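3.2 Materials: the sink set

Play sinks are common in preschool rooms, but studies of pretend housework seldom say much about the sink itself. Reports usually list "kitchen toys" and move on to what the children did with them. We found during the pilot in March that the layout of the set mattered a good deal. Children who were given a single open tub put everything into it at once, and the sorting we hoped to observe did not take place. We therefore moved to a set with separate places for washing, draining and storing.

The sets were bought through Drornley and kept in the same arrangement at both sites, Urance and Guninura. Bonifacio Montes and Abimbola Danladi laid out the pieces before each session, following a one-page plan. Loose food pieces were kept in a bag and handed over one at a time. Sessions ran for 50 minutes, with one child at the sink and another child nearby at a separate table.

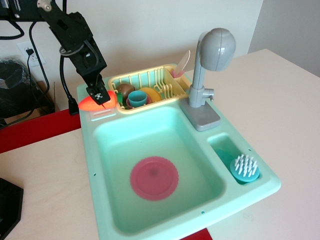 Figure 3. The toy sink with its dish rack and faucet, and the carrot held over the rim.

Our coding scheme divides the objects into dishes, food and tools, following Wang with small changes. Dishes include plates, cups and saucers. Food covers any piece made to look edible, whether or not the child treats it as such. Tools are objects used on other objects. Location is coded separately from type, and this is where the sink set is useful: a plate at the bottom of the main basin and a plate standing in the rack (both in Figure 3) receive the same type code and different location codes. The smaller basin at the side, where the scrub brush sits, has its own code. Hermine Ortner suggested this after the pilot, when children kept returning the brush to one spot and the first scheme had no way to record it.

Food pieces needed an extra rule. Some children washed vegetables with the dishes and put them in the rack, and others kept them out of the sink altogether. A piece held over the sink is coded "above" until it touches the basin, the rim or the rack. Lộc Tô and Roswitha Rainer coded the recordings separately and compared their sheets once a week. Of the 163 disagreements they logged, almost all concerned the boundary between "rim" and "above." These were settled by watching the passage again together, and the agreed code was entered in the final table.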